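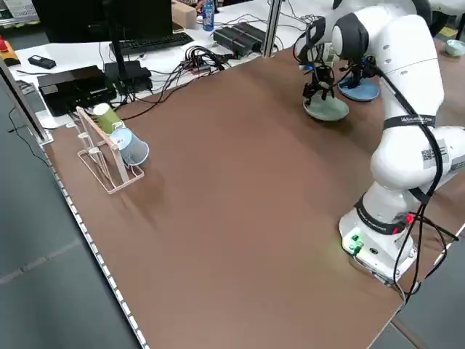 Green plate, blue plate, cup rack on the left.

June, by a second-year design student, Sterkanau

So my project was about dish drying in shared kitchens! I asked 26 people in the Hedel dorm how they dry their cups, and 8 of them just use a towel (brave, with our towels). Everyone else air dries. Cups left upside down on the counter still had water inside after 30 minutes, so I'm team rack now.

Comments
"We need a rack on our floor!"
"Did you test mugs too?"

Contact | Back to top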